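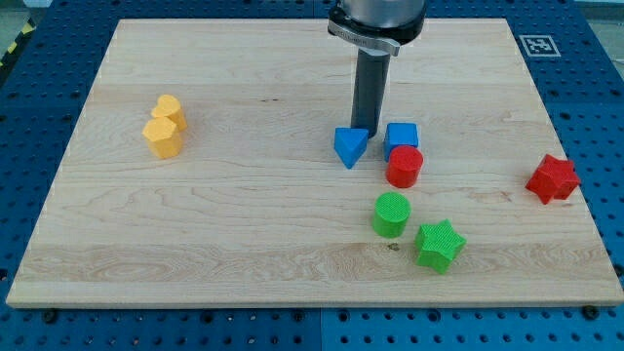
Lise Fortin thinks I should have started with the price, so I will. The Numomel sorting cell was quoted to us at the Harkness open day as a monthly lease, with a setup fee of 3882 dollars on top. Her argument, made over the phone the same evening, was that any shop our size would stop reading right there if the fee was too much, and that a review should let them. Fair enough. If the fee is out of reach, you can stop now.

For everyone else, I spent a Monday afternoon at the Harkness showroom in Whiteley watching the cell work and, for part of it, running it myself. We pack wooden puzzles and shape sets for schools and have been looking for something that can pick mixed pieces off a flat surface and drop them in the right tray. I went with Oanh Ung from our packing room. Harkness did not pay for the trip and did not see this before it went up.

The demo uses plastic blocks on a wooden board: cubes, cylinders, triangles, hearts and stars in red, blue, green and yellow. The arm comes straight down from above with a long, narrow gripper. You pick a color or a shape on a tablet and press go. The board is bolted down to a blue table with a grid of holes, and there is a printed black-and-white marker on the table that the vision system uses to work out where it is. Setup at your own site means fixing the marker in place and running a calibration routine. I was told that takes 20 minutes. I did not see it done from scratch, so I can't say if that is right.

Cubes and cylinders were easy for it. I put them down at random, moved them between runs, and stood some close together, and it picked them up without trouble. Stars were less reliable. Depending on how a star is turned, the fingers can land on a point and the block swings around as it lifts. It dropped 2 stars while I was watching. Both times it noticed, went back and tried again, and got the piece on the second try. Hearts were fine from the side and poor from the lobes, and the software seemed to know this because it usually turned the wrist first.

Crowding is the real limit. When one block is pushed up against another, the gripper needs a gap to get its fingers in. Oanh built a tight cluster in the middle of the board and the arm stopped and put a message on the tablet asking for help. The staff said a nudge move, where the arm pushes a block clear before picking it, is coming in an update. I would not buy on the strength of that. Our pieces arrive in a heap, so for us this matters a lot.

It is quiet. We talked next to it at normal volume the whole time. It is also slower than I had pictured - Oanh can sort by hand a good deal faster, and she said so. The case for it is that it keeps going through lunch and after five. The gripper pads are rated for 500 hours and they snap off without tools, which I tried and found easy enough.

The tablet app is good. Big buttons, plain wording, and you can teach it a new shape by placing the piece on the board and tapping around the outline. I taught it one of our own puzzle pieces in a few minutes and it picked it up on the first go. The manual is not as good. Half of it still refers to the older Gillell controller, with menus that no longer exist, and the section on error messages stops partway through.

The open day itself was well run. There were two sessions, morning and afternoon, and the afternoon one was small enough that we got real time at the machine. Bring your own parts if you go. The staff are happy to put them on the board and you will learn more from that than from the blocks. Parking is behind the building, and the entrance is on the side by the loading dock.

We have not ordered one. I asked for a two-week trial with our own trays and I am waiting to hear what that would cost. If the nudge move arrives before then I will test it and add a note.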